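Search this site Search

How to Choose the Year in Which Your Novel Is Set

17 January 2020
By Maya Mahasneh, Nirthorpe Writing Centre
Reading time: 4 minutes

Writers are advised to fix the year of a story before drafting the second chapter. Begin with the age of the main character and work backwards to a year of birth. A narrator who is 40 in the closing chapter will remember certain songs, prices and school rules, and these should agree throughout.

Next, prepare a single page of dates. Enter public events on the left and events in the plot on the right. Leave gaps - they will be needed later.
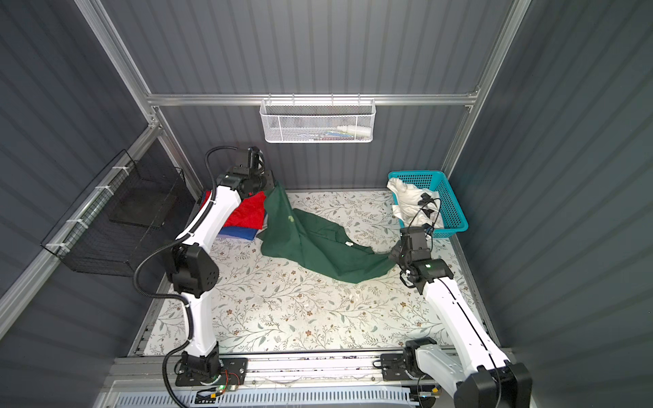 Kiran Srivastava wrote to us that the page of dates should come after the first draft, as he had to discard 39 scenes of his novel Oltari when he tried it the other way. Either order is acceptable, provided that the page is completed before revision.

Finally, read the manuscript once for period alone. Mark any telephone, coin or turn of phrase that falls outside the chosen year, and correct these in one sitting.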